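The robot that was sure it had scored

There is a particular sort of report that anyone who has worked near machines learns to dread, and it is the one with no faults in it. Ours covered a run of 664 attempts at putting a toy basketball through a toy hoop. According to the log, the arm had closed its gripper, lifted, travelled, released and returned to start every time, and had marked every one of those attempts as a success. I have met people with that kind of confidence and most of them went into sales.

The ball was on the floor under the bench for a good many of them.

I should explain the fault, which is dull, and then the thing I want to complain about, which isn't. The arm runs on a controller from Lotance, with a task layer called Ciluner sitting on top. Ciluner decides whether a grasp has worked by asking how far apart the fingers are once they have stopped moving. If they stop before they are fully shut, something must be between them. A reasonable idea. But a cable had been rerouted during the move to the Arbridge workshop, and it tugged on the finger drive just enough to stop the gripper a hair short of closed. Air, as far as Ciluner could tell, was the same width as a basketball. The arm picked up air, carried it with great care to the hoop, let go of it and awarded itself a point.

What gave it away was a colleague's foot, at twenty to five, as he came round the bench with a mug of tea. He was fine. The mug was not. We have an incident form for this sort of thing and it asks whether the hazard was 'known, foreseeable or novel', and I sat looking at those three boxes for some time.

We rerouted the cable and went back to doing it slowly, one grasp after another, with a person watching each.
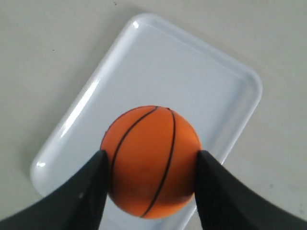
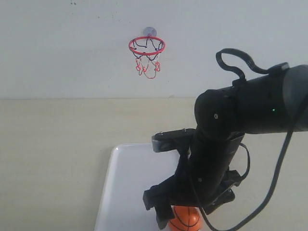 The grasp over the tray, from the wrist camera and from across the bench. The hoop is on the wall in the second view.

Now for the complaint. When I wrote the fault up, the reply from further up the building was that nothing had really gone wrong. It was a toy ball and a toy hoop. The arm had stayed inside its limits, it hadn't struck anyone, and the emergency stop had not been pressed. By the definitions in our own safety file, a spilt tea is a housekeeping matter.

I think the definitions are wrong. We have got very good at worrying about the arm that moves when it shouldn't. There are fences for that, and mats, and big red buttons, and a laminated sheet telling you where the buttons are. We are much worse at worrying about the arm that moves exactly as it should while believing something untrue. No fence keeps that in. The log goes to a person, the person makes a chart, and the chart goes to a meeting where someone asks how soon it can be tried on something heavier.

That last part is not me being gloomy. The work is meant to feed into Ventura, our larger project, where the things being lifted are glass and the things underneath them are sometimes people's hands. The same check was going to be carried over as it stood, on the strength of a success rate of 100 per cent. I'd like to say that figure rang alarm bells. What it did was go on a slide.

There is a perfectly good argument on the other side, and I've had it put to me more than once, usually by the people who pay for things. Every extra check costs time. A second sensor is another cable, and cables are how we got here. Weigh the ball, look at the ball with a camera, look again at the hoop, and soon you have a machine that spends its day making sure. I accept all that. More than 40 seconds an attempt is a long time to wait for a basket, and I have waited it.

But the arm had a camera on its wrist throughout. It was taking pictures of the whole business and nothing in the software ever consulted them. We had paid for the eyes and left them out of the decision, and I can't see that as thrift.

So I would make two changes. Any machine that marks its own homework should have some of it marked again by something that doesn't share its sensors. And a false success should go in the incident book on the same page as a collision, with the same form and the same tedious meeting afterwards.

The first has been agreed for Ventura. The second is with the people who look after the form. In the meantime I ticked 'foreseeable', and I still owe my colleague a mug.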